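The Capsule Tree Gets Sorted

September 2025

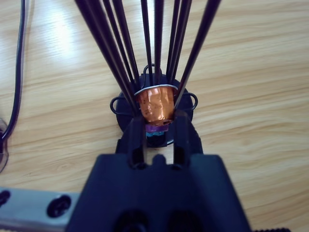
I finally gave in and sorted out my coffee corner last weekend, and I'm so pleased with it that you're all going to hear about it! For most of August my capsules lived in a mixing bowl on the counter, all the colors in a heap, and every morning I dug around half asleep for the one I wanted (and usually got decaf).

So I cleared the table and got out the wire capsule stand, the black one with the round base and the little loops. I'd bought it at Blackwood ages ago and then stuck it in a cupboard, silly me. It takes up hardly any room, and the thin wire doesn't hide the foil, so you can tell your coppery ones from the rest at a glance.

My system, if you can call it that: strong ones low down, milder ones up top, decaf banished to a jar. Slide each capsule in by the rim and don't force it. The foil dents if you so much as look at it, but mine have always brewed fine with a few dings. I had 46 left from a box of 50, so the extras went in a tin and I top up on Sundays.

If you've got a clever way of storing yours, write in and tell me – I'd love to print a couple of them next time.

Recent items
Two Weeks With the Tirico Milk Frother
Descaling Day: What I Use and How Often
Filtis Mugs, Back in Stock
Our Fusdale Coffee Morning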